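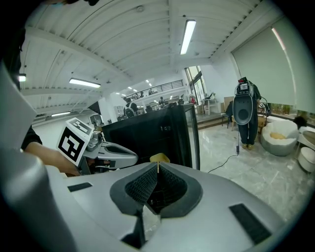
Camer Hand-Held Gripper
Item 2421 | Maker: Vostlow | Sold singly or in pairs

The Camer is a gripper you hold and work yourself. The motions you record with it are used to train a robot arm. A marker cube can be mounted on top for position tracking.

Payload: 551 g
Rated for 2,000 recorded runs between finger pad changes
Replacement pads: sold separately

Try it before you order
Our next open day is 8th December at the Ocampo showroom. Visitors pick up small items with the Camer and then look over their own recordings at a desk. Nayeli Hinojosa runs the demonstration and Abílio Henriques takes questions on mounts and cables. Sessions last 20 minutes. Wear short or close-fitting sleeves.

The November session filled up, so please book. Write "Camer" in the booking note and tell us if you plan to bring your own test parts.

Also from Vostlow: Surier wall dock, spare pad set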